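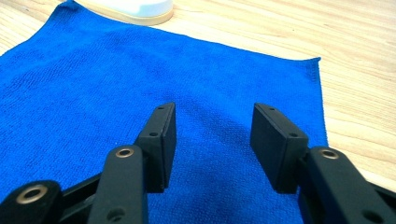 Microfiber and fabric softener - does it really ruin them?

finn_f
Clodix says never use softener on microfiber. I've done it for years and mine still pick up water. Sounds like a way to sell their 50 dollar detergent.

Sanaa F
It coats the fibers. Mine started smearing the windows after a few months.

finn_f
Or they were old. Did you wash any without it to compare?

Sanaa F
No, and neither did you.

berrada_s
I stopped in September and can't tell the difference. Hot water matters more, I wash at 60.

finn_f
Says who? The tag on my Takeck ones says 50 max.

berrada_s
Tags say all kinds of things. 17 towels, none melted.

Sanaa F
Still not a test.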